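Grimargate flu season counts: README

Hi! I'm Ayodele Aliyu, and I put this little dataset together after getting tired of squinting at the clinic bulletins for Grimargate. They come out as scanned pages, each with its own table layout, and I wanted one file I could sort. So I typed them all in.

What you get

flu_weekly.csv has 3,209 rows. One row is one clinic in one week. The columns are clinic, week_start, age_band, visits, positives and note.

flu_clean.csv is the same thing minus the rows I don't trust, which leaves 3,059. If you just want to draw a chart, start with this one!

clinics.csv lists the 15 clinics with their district and opening hours. The Sterkow clinic moved across town partway through, so it has two lines with the same id (sorry, I know that's annoying when you join).

Things that will trip you up

A blank in positives means the clinic didn't report. A zero means they tested and found none. Please don't fill the blanks with zeros, I did that in my first version and Zdenka Jurić very kindly wrote to tell me my May numbers looked far too cheerful.

Age bands changed once. The older bulletins have 3 bands and the newer ones split the top band in two. I kept whatever was printed and added nothing.

Visits are visits, so one person who came back twice is in there twice. You can't get a rate per resident out of this.

No names, birthdays or addresses anywhere, the bulletins never had them.

Who helped

So-ying Lui checked my typing against the scans for the Hollmann district and caught a whole page I'd skipped. Dörte Hellwig wrote the script that makes the clean file (clean.py, run it from the top folder).

Use it for whatever you like, just say where it came from and mention the version.

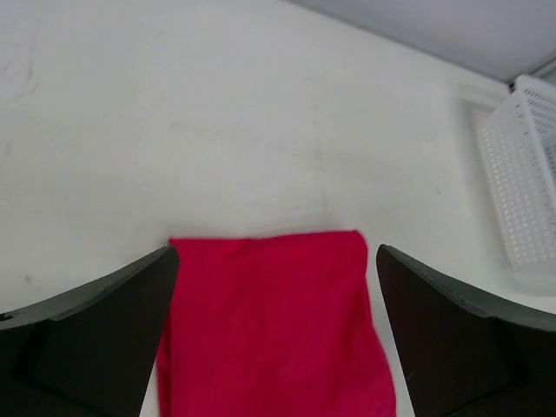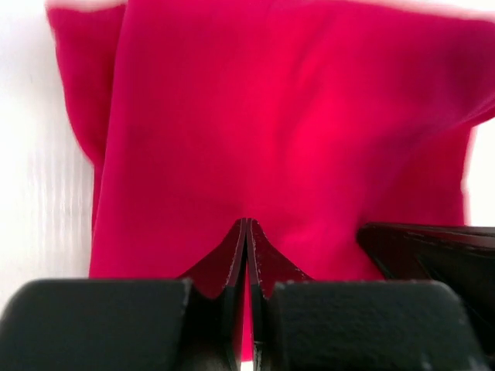
Red and pink cloth, up close.
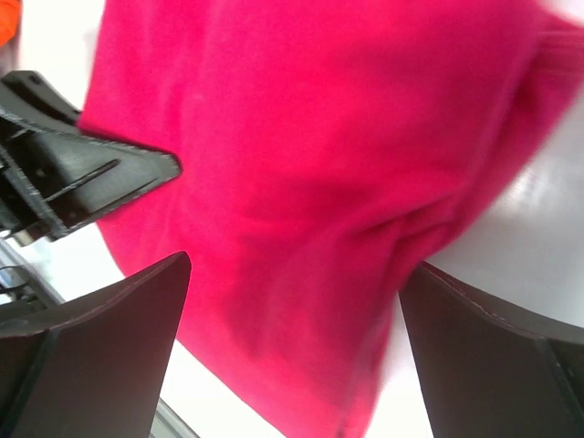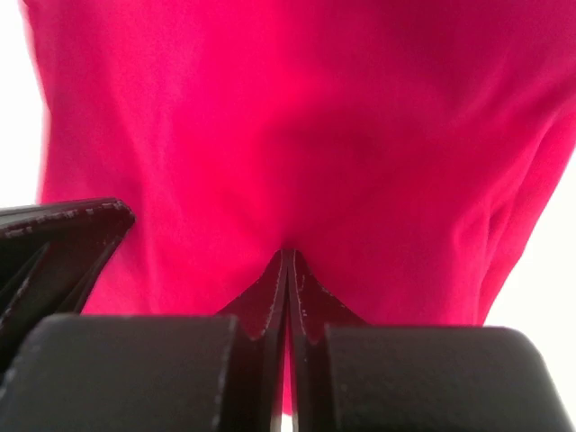

Last changed: August 25, 2022

Still to do: the note column is a mess of my own shorthand ("lt" is a late report, "cr" is a corrected figure) and I'd like to spell it all out. If you spot a wrong number, open an issue with the clinic and the week and I'll go back to the scan.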